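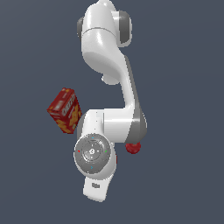 I paid $39 for the Hinby cereal dispenser on the promise that it keeps flakes crisp for 90 days. I doubt it. Mine tasted tired after 9, and the lid never sat quite flush. A red box like the one floating on the left, with the liner rolled down and a clip on it, did just as well on my shelf. The knob is stiff too — my son gives it two turns and gets either dust or a landslide. The store page shows 1,368 ratings, mostly glowing, and I wonder how many were written in week one. Two stars.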